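Rinaldi Lemons: Your Questions Answered
Clistlow Citrus Grove 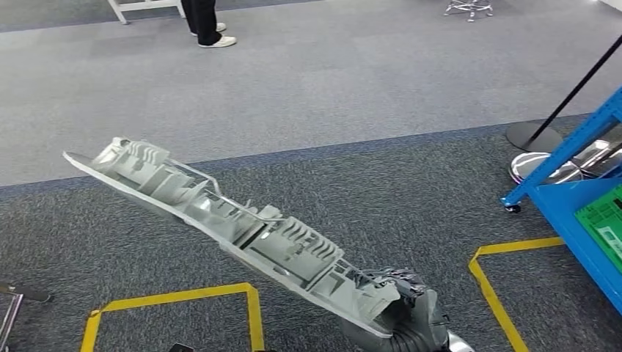 What is a Rinaldi?
It's a small, thin-skinned lemon with a floral smell and a juice that's a touch sweeter than the ones at the supermarket. We grow 565 trees of it, and we still get excited every time the first box comes in!

When is the season?
Picking starts in January and usually runs into spring. Fruit left longer on the tree gets sweeter, so late boxes taste different from early ones. Try both if you can.

Can I eat the peel?
Yes, please do! We don't wax our fruit. Rinse it, slice it paper thin and toss it with fennel and olive oil — Lorna Rankin in our packing shed eats it that way for lunch most days.

How do I store them?
In a sealed bag in the fridge they'll keep for 16 days or so. On the counter, plan on a week. The juice freezes beautifully in ice cube trays.

Do you sell the Flindetti too?
We have two young Flindetti trees and they're doing great, but there isn't enough fruit to sell yet. Ask us again next winter.

Can I visit the grove?
We'd love that. Tours are on Saturday mornings and kids come free. Write to Anouk Van Acker at the farm office to save a spot, and wear shoes that can get muddy.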